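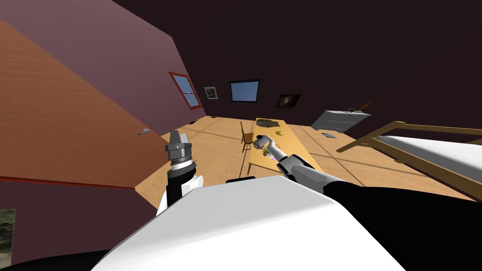 Writing Rules for a Room That Does Not Exist

Safety standards for robots were written for machines with mass. A simulated arm has none, and for a long time the groups that run household robots in simulation took this as permission to skip procedure altogether. The result was recordings that could not be compared with one another, even inside one company.

The Flostness guideline is an attempt to fix that. It runs to 34 pages and contains 77 numbered rules covering scene setup, start conditions, camera views, labeling and release. Suvito, a simulation contractor in Vurport, adopted it in February for its domestic scenes, among them a bedroom with a bed, a chair and a long wooden table with small objects on it.

Scene setup

The first part deals with things that stay put. Each scene has a fixed file listing every object, its starting position and its collision shape. Furniture may not be moved between attempts unless the scene is given a new version letter. Under the older house rules at Suvito, an operator could shift a chair to get a better approach and make a note of it later. Some did make the note.

Rule 12 is the one operators bring up most. It requires that small objects be placed with enough space for the open gripper to pass between them, measured at the widest point of the fingers. A banana and a potted plant on the same tabletop are allowed. A banana touching the pot is allowed only in scenes marked "contact," which are filed separately. Plants get their own paragraph, as leaves often have no collision shape and a gripper can pass straight through them with no error in the log.

Camera views

Two-armed scenes need a body view and a wrist view for each arm, all running on the same clock. The body view must include both grippers at the start of the attempt. The wrist view must show the fingers at all times, even when the arm is raised and the rest of the view is wall.

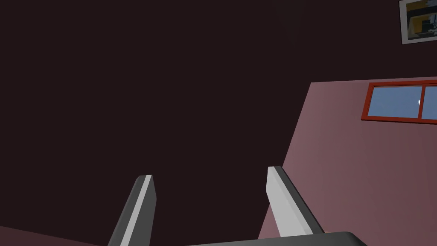

Wrist view, gripper open and empty. The window is at upper right.

Wrist views of bare wall used to be trimmed before storage to save space. Flostness forbids this. A recording with the idle parts removed has gaps in its clock, and the two arms can no longer be lined up without manual work. The guideline also sets a limit on tilt: the body view may lean, but the angle must be written to the log with every step, so that anyone reading the file later can recover which way is down.

Start and stop conditions

An attempt begins when both arms have held still for 6 seconds of simulated time. It ends when the operator releases the controls or when a joint reaches its limit. Between those two points nothing may be reset. If an object falls through the floor, the attempt is closed as a fault and kept.

The idle arm has its own rule. When only one gripper is working near the table, the other must be parked raised and clear of the furniture, with the fingers at a recorded opening.

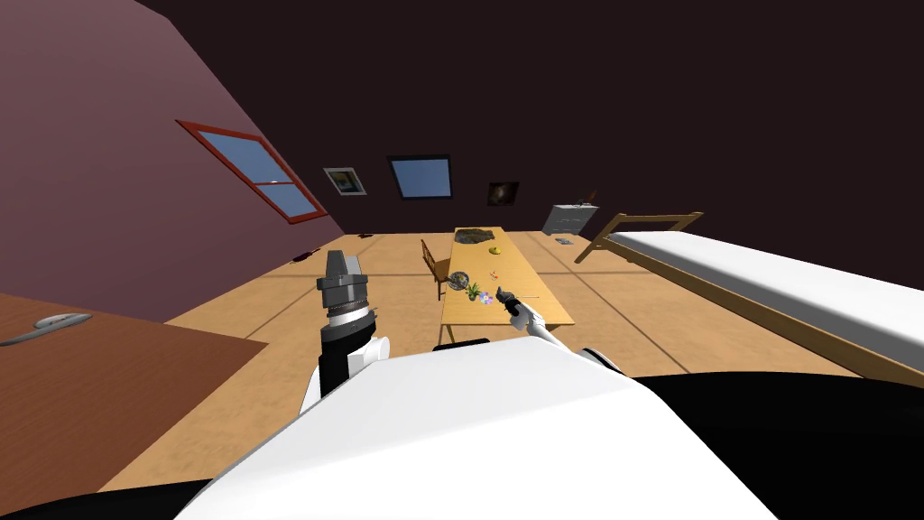

The parked position matters more than it would seem. In tests at the Stojanovska laboratory, an arm left hanging low brushed the edge of a desk on start-up in several scenes and shifted the whole body by a small amount. The shift was too small to notice on screen but large enough to spoil the reach at the far end of a table. The laboratory went back through 221 recordings with a low idle arm and withdrew the affected ones. Suvito now checks the park position by script and refuses to start the clock if it is wrong.

Labeling

Labels are the weakest part of the guideline, and its editors say so in the preface. Simulated objects are often built from few surfaces, and a low-polygon dish or a crumpled flat thing with a mottled texture can be read several ways. The rule is that the label comes from the scene file, never from the picture. Where the scene file gives only a part number, the labeler writes the part number and stops. Guesses go in a comment field, marked as guesses, and are stripped before release.

Position words are also restricted. "Left" and "right" refer to the robot's own body. "Above" and "below" refer to the room, including in wrist views where the room appears on its side or upside down. Labelers at Suvito found this hard at first, and the company now has each wrist recording labeled next to its matching body view.

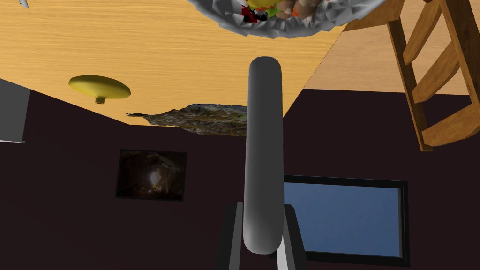
One labeler in Vurport objected that the rule on position words adds time to every file and helps only those users who train on several views at once. For single-view work, the labeler said, words that follow the picture would be quicker to write and easier to check, and the guideline should let each release state which system it uses.

The editors have taken up part of this. The next draft keeps room-based words as the default but adds a header line in which a release can declare otherwise. Mixed files remain forbidden. The draft also moves the tilt log from the camera section to scene setup and drops two rules on file naming that had been copied from an earlier document.

Suvito has asked for one further change, a fault code for objects that pass through a closed gripper. At present these attempts are filed under the same code as ordinary drops, and separating them means replaying each file by hand. The request is open.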